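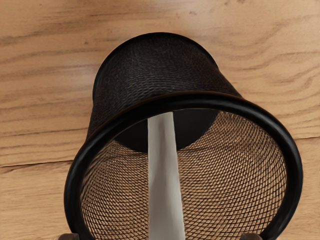 Page last changed: August, at 22:47

Mesh cup task (home simulation)

The mesh cup task is a small practice job for a simulated robot arm, and I've been building mine in the back bedroom on and off since spring. You put a black wire mesh cup on a wooden table, you put something long and thin with it, and you ask the gripper to sort the two out. Sounds like nothing! It has eaten most of my evenings.

On this wiki it sits under Tirard, the name of my whole home bench (the real arm, the desk it's bolted to and the simulated copy of both).

The cup
A mesh cup is a rotten thing to simulate. The mesh is see-through up close and looks like dark cloth from further off, so a depth camera can't make up its mind about it. I draw the weave as a flat pattern with holes and keep a plain solid wall underneath for collisions, otherwise Plisidel (the physics program I use) slows to a crawl. The rim is a separate, smoother ring, and the fingers get on far better with that than with the mesh.

Tipped starts
There are two ways to begin a run. Upright is the easy one. In a tipped start the cup lies on its side with a pale strip running in through the mouth, and the fingers come in from the open end. I like these much more – they show up every lazy guess you've made about friction. My first friction setting let the cup skate off across the boards like a curling stone.

Table top
The wood is a honey-coloured picture with the grain and board seams left in. I tried plain grey for a while and went straight back, as my real desk is a busy thing to look at and I want the arm to cope with that.

Running it
A full batch is 1000 runs, and I stop each one after 220 steps. For a quick check after changing a setting I do 200 and go and put the kettle on. Save the starting positions with the results, please, I lost a whole batch by not doing it.

Still to do
Softer finger pads, and a second cup with a wider weave.

See also: Velavar (gripper fingers), Castaño (wood textures)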